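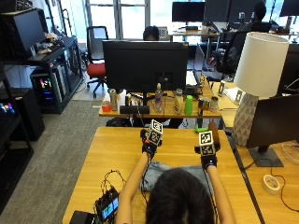

At the desk, grey cloth on the top.

Print this thread | E-mail this thread

Clernero desk oil - is anyone convinced?

mulga_bill_jnr wrote:
Went to the home show at Juludville and the bloke on the Clernero stand wanted $80 for a tin of their desk and table oil. Two coats, he reckons, and a pale timber top won't mark for years. I asked what was in it and got "a plant-based blend". So is olive oil, mate. He had a sample board with water beading on it, but anything will bead if you wiped it on that morning. Has anyone had it on a desk that gets proper use? Elbows, coffee, kids' textas.

saltbush44 wrote:
I've had it on mine since March and I like it. Nice colour, doesn't smell after the first week, and a mug ring came off with a damp cloth. You're paying for the name a bit, sure.

fillby_flat_pack wrote:
March to now isn't years though, is it. My old desk had no finish on it whatsoever and looked fine for longer than that. Then it didn't.
What kind of timber, saltbush? If it's a hardwood you could rub it with a banana and get the same result.

saltbush44 wrote:
Ash, I think. It was sold as ash. And the bit under my forearms is the test for me, that's where the last one went dark and greasy. So far this one hasn't.

fillby_flat_pack wrote:
"Sold as ash" is doing a fair bit of work there.

Florian Brunner wrote:
I refinish furniture for a living and I would not pay it. Pale timbers go grubby where the arms rest, and that's skin oil and sweat getting into the grain. An oil finish slows it down. It doesn't stop it, whatever the tin says. If you want it to stay pale, use a hard water-based clear and put up with it feeling slightly like plastic. If you want it to feel like wood, oil it, and do it again when it looks dry. A $20 tin from the hardware shop will do that job.
I had a customer bring in a dining table from Cáceres that she'd paid $700 to ship, and the top had been oiled so many times it was sticky. More isn't better. Wipe off what hasn't soaked in.

mulga_bill_jnr wrote:
That's more or less what I suspected. Did you try the Clernero one or are you going on the price?

Florian Brunner wrote:
Fair question. I used a tin a customer supplied, on one job. It went on well. I couldn't tell it from the cheap one once it cured, and she couldn't either.

saltbush44 wrote:
One job isn't much of a sample, with respect. You lot are giving me a hard time over seven months.

tealeaf_tas wrote:
Can I put in a word for the desk mat? I cut a piece of old wool blanket to size and stopped caring what was under it.

fillby_flat_pack wrote:
Then why buy a timber desk?

tealeaf_tas wrote:
It came with the house.

mulga_bill_jnr wrote:
Going with the cheap tin, on the underside first to check the colour. Saltbush, I'd like to see yours after another summer - if the arm patches are still clean I'll buy you a tin.
And everyone, lay your oily rags out flat outside to dry before you bin them. They can catch fire scrunched up, and the bloke on the stand didn't mention that either.

saltbush44 wrote:
Done. Holding you to the tin.

Last post October 10, 2018

Print this thread | E-mail this thread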